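Stillenside build 260: shop signs load blank after fast travel

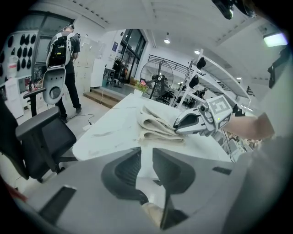 Folded beige cloth on a white table, second gripper at the right end of the stack.

Opened by: Marisol Villanueva
Assigned: Milan Dierckx
Status: open, needs retest

Fast travel to the harbor, all the signs on the market street are plain gray. Posters too. Walk in from the hill road and they're fine. Happens every time on my machine. Save attached, slot 2.

Tried so far:
- verify files, no change
- textures high to medium, no change
- deleted shader cache, signs came back once, then blank again next trip
- windowed / fullscreen, same

Rianne Jansen, 9:40
Got it here too. If I stand still for 15 seconds the bakery sign pops in but the tailor's never does. Ship posters show up blurry, like the tiny version of the texture got stuck. Log has a pile of "decal atlas not resident" lines right after the load screen.

Milan Dierckx, 11:05
Ok thats the streaming pool. Fast travel drops the old atlas and asks for the new one before the pool is free, request gets thrown out and never retried. Put in a retry, up to 10 tries. On the test branch now.

Marisol Villanueva, 13:20
Test branch: bakery ok, posters ok and sharp. Tailor still blank. Went in by boat as well, same thing.

Milan Dierckx, 13:45
Tailor sign isn't in the atlas at all, its still pointing at the old Codetti folder from before the rename. Separate problem. Anouk Hoekstra has the source file, asked her to re-export.

Rianne Jansen, 14:10
While she's in there, the fish price board says "Makerel". Not blocking.

Milan Dierckx, 16:30
New tailor sign is in. Marisol pls retest with the slot 2 save, clear the cache frist.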